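Robotics Lab Course, Fallinbridge
Handout 7: Two-Handed Pick and Place with Tableware
Revised August 20, 2019
Instructor: Bartosz Jasińska

Before you start

Read this handout before you come to the lab. You will need your notes from Handout 6 (gripper calibration), your team's logbook, and a working login for the lab machines. If your login stopped working after the July password reset, see me before the session. It takes a while to fix and you will lose bench time.

The work is done in teams of two. One person operates the arms and the other watches the workspace, keeps a hand near the stop button, and writes in the logbook. Swap roles halfway through. I grade the logbook for both of you, so both handwritings should be in it.

What the exercise covers

In the earlier handouts you moved foam blocks with one arm. Foam blocks forgive a lot. They squash when the fingers close too far, they don't slide much, and every side looks like every other side. Dishes are different. They are hard and smooth, they have thin rims, and they are often sitting on top of each other. Most of what you learned about approach height still applies, but grip force and finger angle need to be set again from the beginning.

You will move plates from a stack on the mat to a basin, one at a time, using both arms. The task has four stages:

1. Approach. Both grippers come to the stack from opposite sides and stop short of the rim.
2. Separate. One gripper steadies the stack while the other gets a finger under the rim of the top plate.
3. Lift. The plate comes up level, held on both sides.
4. Place. The plate is lowered into the basin and both grippers open fully before backing out.

Separation is the stage that takes the most practice. Plan on spending more than half of your time there.

Setting up the bench

Spread the mat flat and smooth out the creases. A crease under the stack tilts the bottom plate, and then every plate above it tilts too.

Put the basin at the far side of the mat, within reach of both arms. Check this by driving each arm to the middle of the basin with nothing in the gripper. If one arm hits its joint limit before it gets there, move the basin and check again. Do not move the arm bases. They are bolted down where the calibration file expects them.

Place the stack where both grippers can reach the rim without crossing. Two plates are enough for the first attempts. Add more after you have finished a clean run.

Check the cables last. The wrist camera cable has to have slack at full extension and must not hang low enough to brush the mat. Teams that skipped this check in July dragged a cable across the bench and knocked the stack sideways.

Starting the software

The control program is called Wirnanico, and it is already installed on the bench machines. Start it from the terminal, wait for both arms to report ready, and load the profile named Hireo. That profile limits the joint speed and the closing force to values that are safe for ceramic. The default profile does not have those limits. If a plate gets broken under the default profile, your team replaces it.

The status page should show port 2605 as open. If it shows closed, the second arm is not connected and its camera view will be blank. Restart the program once. If the port is still closed after that, ask for help – do not unplug anything while the arms have power.

Recordings are saved to the Mahrous folder on the shared drive, in a subfolder with your team number. Start a new recording for each attempt, including the ones that fail. A failed attempt with a good logbook entry is worth as much to me as a successful one, and you will need at least one for the written questions.

Operating notes

Move one arm at a time until you are comfortable. The temptation is to drive both at once from the beginning, and the usual result is that the operator watches one gripper while the other one drifts.

Keep the fingers open wider than you think you need on the approach. Close them slowly once the tips are level with the rim. If a finger touches the plate and you see the plate shift, stop, open, and back off a little before trying again. Pushing through contact will slide the whole stack.

Call out what you are doing. "Left closing," "right holding," and "lifting" are enough. The person at the stop button should repeat the call so you know it was heard.

Reading the wrist camera view

Depth is hard to judge from a wrist camera, and most of the missed grasps in this course come from trusting it too much. The camera moves with the hand, so the fingers stay in the same part of the view and everything else appears to move. With the gripper over the stack, one finger can look as if it is touching the top plate when it is still above it. In the view printed with this section, the left finger is over the patterned mat beside the plates and the right finger extends over the lower part of the top plate, with its tip near the teal rim. The edge of the stack lies between them. Use the printed rings and lettering on the plates to judge sideways position, and note how the glaze reflects the light. A bright patch of glare can hide the surface you are trying to line up with, so look for a part of the rim that is outside it.
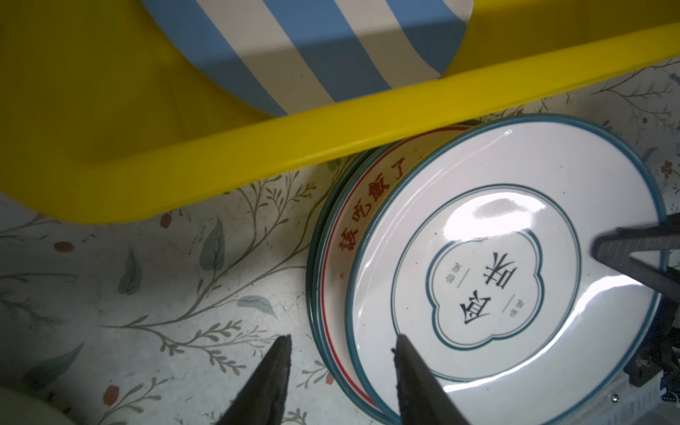

To judge height, lower the gripper in small steps and compare the view with the height reading on the status page. Write down the reading at first contact. It should be close to the same on every attempt with the same stack. If it changes by a lot, the mat has probably moved or the calibration has been lost, and you should go back to Handout 6 and run the short check.

Patterned dishes are easier to work with than plain white ones for this exercise. The lines give you something to follow when you are checking whether the plate is turning. After the required attempts you may repeat the task with the plain set from the cabinet and note the difference.

What to record

For each attempt, write down:

Attempt number and who was operating
Number of plates in the stack
Height reading at first contact
Which gripper held and which one lifted
Where the attempt ended, by stage
Any stop button use, and who pressed it

Write the entry before you reset the bench. Entries filled in afterward from memory tend to leave out the small slips, and those are what you will be asked to discuss.

Written questions

Answer these as a team, about a page in total.

Describe one failed attempt. At which stage did it fail, and what did the camera view show just before that?

Compare your height readings across all attempts. Were they steady? If they were not, what do you think changed?

Would it be better to steady the stack from above or from the side? Give a reason based on your own runs.

Closing down

Open both grippers, drive the arms to the rest position, and stop the recording before you quit the program. Quitting first leaves the last file unreadable. Turn off power at the bench switch, put the plates back in the cabinet with the felt pads between them, and hang up the mat. Sign the bench sheet by the door, and hand in the logbook with your written answers at the start of the next session.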